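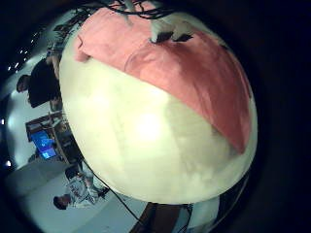

Wrist camera on the Gilchrist cell, cloth work

Posted in: Cells & Grippers / Wrist camera kit

I've been looking after the Gilchrist cloth-handling cell for a while now, and people keep writing in to ask what's in the wrist camera kit and how fussy it is to live with. So I'm putting it all on one page (4 October 2024, in case you're reading an old copy).

The kit is the Presau fisheye camera, a bracket, a cable clip set and a cleaning cloth. It costs 259, bracket included, and it fits either finger style. I'd fit the bracket first and leave the screws a touch loose until the cable is routed, or you'll be undoing them again — ask me how I know!

Cables are the bit that eats your afternoon. Run them along the upper arm, leave a slack loop at the wrist, then turn the wrist slowly through its whole range by hand with the power off. If anything goes tight, stop and give it more loop.

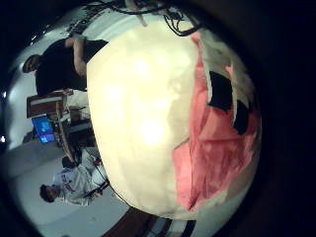 Once the loop is right I clip it in 3 places and leave it alone. I used to tape mine as well, but tape goes gummy and leaves muck on the bracket, so I've given that up completely. Check the clips every 1000 cycles or so and swap any that feel slack. 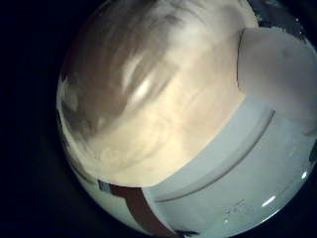 Focus is set at the Lollusari workshop before the kit goes out, and I'd rather you didn't touch the ring unless you really have to. Very close up the view does go soft, and that catches people out (I've had lenses sent back that were perfectly fine). Get near enough to something pale and smooth and you end up with a blurry patch of cream and grey and a bright glare spot in it, with the block of the gripper finger up in the corner. Back the hand off a bit and look again before you blame the lens. If it's still soft, wipe it with the cloth — no sprays, please.

Finger pads are sold separately as part 41. Wipe them down when they start to slip on cotton, and change the pair together, never one on its own.
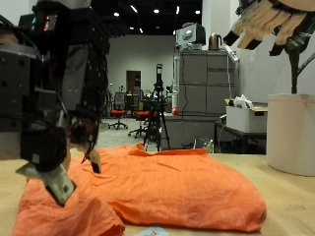
Gratholm wrote that their pads wore faster on shirts with a stiff collar until they slowed the closing speed, and asked whether the softer pads would do better. I think they would, a bit, but I'd keep the slower speed too. I've set mine the same way and I'm much happier with it.

Spare clips and brackets are in stock, and the softer pads should be back in October.

We use cookies to remember your basket. Accept / Manage settings

© Lollusari | Contact us | Back to top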